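Simulated Pick-and-Place Results: Pre-Release Inspection Checklist, with Comments
Wimbridge Manipulation Group, March revision

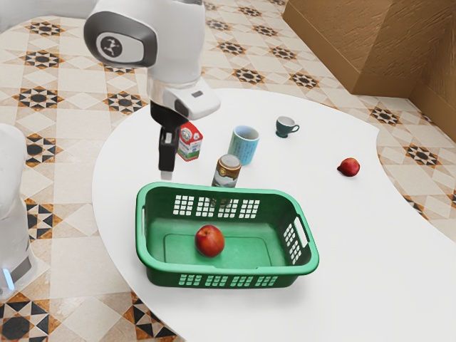
Completed by Ngaio McKinnon for the Hadgu method. Replies by Mahlet Mekonnen where marked. Henok Kassa gets the signed copy. Anything marked HOLD stays out of the report until it is closed.

The claim under inspection is that a policy trained only on Hadgu's rendered tabletops picks and places household objects as well as one trained on real recordings. I have read the draft twice. I'm not convinced, and most of what follows is why.

Section A. The rendered world

A1. Are object masses and friction values written down for every asset?
Partly. The fruit and crockery have values. The cartons all share one mass, full or empty. Please fix before anyone quotes a grasp number.

A2. Is the layout randomized between episodes?
Yes, but over a smaller area than the draft suggests. "Arbitrary clutter" should come out of the abstract.
Mekonnen: Agreed, changed to "moderate clutter".
McKinnon: Moderate compared with what? Give the spacing.

A3. Are floors, walls and table shapes varied?
Yes. Patterned tile, plain floors, straight and curved tables. Nice work, and I have no complaint about the look of it. Looks were never my worry.

A4. Do contacts behave at the fingertips?
HOLD. In 2 of the replays I checked, the fingers sank into a mug wall before the mug moved. The episode was still scored as a success. How many more are like that?
Mekonnen: We think it's rare.
McKinnon: Then it won't take long to look.

Section B. What counts as a success

B1. Is the success rule stated in one place?
No. The report says the object must be "in the basket". The code says the object's centre must be inside the basket's outline when the timer runs out. An object balanced on the rim passes the second and arguably fails the first. Pick one.

B2. Must the gripper have let go?
Not checked in the code. It needs to be.

B3. Are episodes that begin with an object already in the basket handled?
HOLD. If the instruction is "put the red fruit in the basket" and there is one in there at the start, the scorer has to know which one was meant. Meron Mersha says it tracks object names. I asked to see the test for this and there isn't one.

B4. Are knocked objects penalized?
No. A run that tips the milk on its way to the apple scores the same as a clean one. That is a choice the authors can make, but the reader must be told.

Section C. The comparison

C1. Same number of training episodes on both sides?
Yes, 125 each. Checked against the logs.

C2. Same training time and settings?
No. The settings were tuned on simulated data, then reused for the real recordings. This favours the method being sold. Either tune both or say so plainly, and not in a footnote.

C3. Enough real-arm trials?
HOLD. There were 12 per task. With that few, a couple of lucky grasps can flip the ranking. The draft calls the gap "clear". I'd call it unsettled.
Mekonnen: Arm time at Rurneck is limited.
McKinnon: I know it is. The word "clear" still has to go.

C4. Were the person resetting the table and the person scoring kept blind to the policy?
No. Yeshi Kumsa did both and knew which was running. I don't doubt her scoring. I do doubt anyone's ability to reset a table the same way when they know.

C5. Were any trials thrown out?
Yes, 13, listed as "hardware faults". I found fault entries in the Pikex controller log for most of them. The rest need a reason or need to go back in.

Section D. Real-arm safety before the repeat trials

D1. Emergency stop tested at the start of each session: yes, initialled.

D2. Speed limit set on the controller as well as in the policy: only in the policy. Set both. A policy that has never met a real table should not be the thing protecting the table.

D3. Force limit on downward moves: set, but higher than I'd like for crockery. Lower it or use plastic cups.

D4. Area around the arm marked and kept clear: yes. Tape is lifting at the door side.

D5. Second person present for the first run of any new checkpoint: not always. Henok to enforce.

Outcome

Not passed. A4, B3 and C3 are on hold. B1, B2, C2 and C5 can be fixed at a desk. D2 must be done before the arm is powered up again.

Mekonnen: Can we present the simulated numbers alone in the meantime?
McKinnon: Once A4 and B3 are closed, yes, under a title that doesn't mention real robots.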